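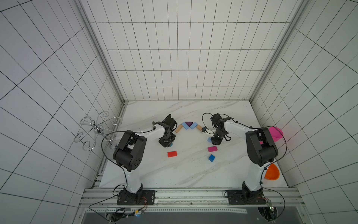
Block layout task on the club's two-arm table, second practice evening.

How to teach the two arms to lay out blocks: a guide for new club members
Written by Lieven Visser, last changed August 18, 2023

This guide is for students who join the Drirklow club and want to work on the block task for the Vastine student meet. You should already know how to switch the table on and how to stop it. If you don't, ask Nestor Pascual before you touch anything.

What the task is

The two arms have to move small toy blocks into a layout which you draw before the session. Both arms must take part. A layout made with only one arm gets half of the points, even if it is perfect.

Step 1. Draw your layout on paper

Make it simple the first time. A short row is enough, or a V shape with one block at the point. Write next to each block which arm will carry it. We had many arguments in April about this, and all of them came from drawings without an L or an R.

Step 2. Home both arms

Open Pralis on the club laptop and choose the two-arm profile. Press Home for the left arm, wait until it stops, then do the right arm. Please don't home them together. The program permits it, but the grippers can meet in the middle and then you lose the evening with calibration.

Step 3. Set the speed

For the first 10 runs keep the speed at 16 percent. It is slow and a little boring, I know. After that you may go higher if both partners agree.

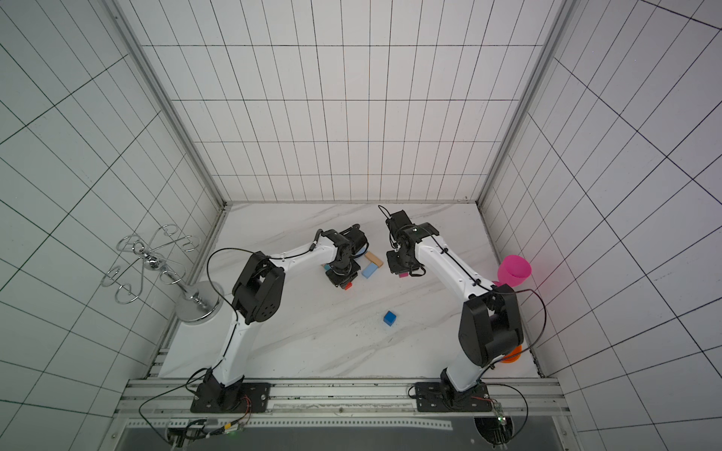

The middle of the table is the difficult zone, so agree on a rule before you start recording. Ours is that one arm moves and the other one waits. The person who waits keeps the hand near the stop button. When you finish your move you say "clear", and only then your partner begins. It sounds childish, but it works well also when people are tired.

Step 4. Record the moves

Press Record, make one complete pick and one complete place, then press Save. One block for one file. If the block turns in the gripper, do not try to correct it in the same file — delete it and record again. Name the file with your group, the arm and the block, for example Tan_L_red. (Tan is our beginner group.) Our old folder has almost 2,000 files and many of them are called "test" or "test new", so we can't use them for training.

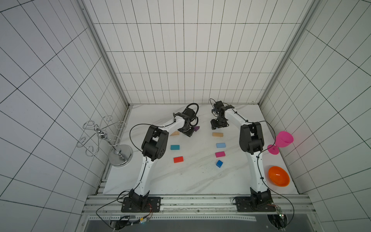

Step 5 is choosing the start positions, and many groups do it too late. The start should leave space for the jaws on both sides of each block. Two rough columns between the arms are good for this, with the tan, teal and red rectangles in the left one, and the light blue and pink ones in the right one behind the small dark blue cube. Turn one or two blocks a little between runs, or the model will learn only straight blocks. Keep cups and bowls at the side of the table, outside of the arms.

Step 6. Play back

Play each file 2 times with the same start positions. Watch the wrist cables more than the blocks. If a cable pulls tight, stop, lower the elbow a little and record this move again.

When all files play well, copy the folder to the shared drive and write your names in the log. The drawing goes in the blue binder, also if you changed the layout later.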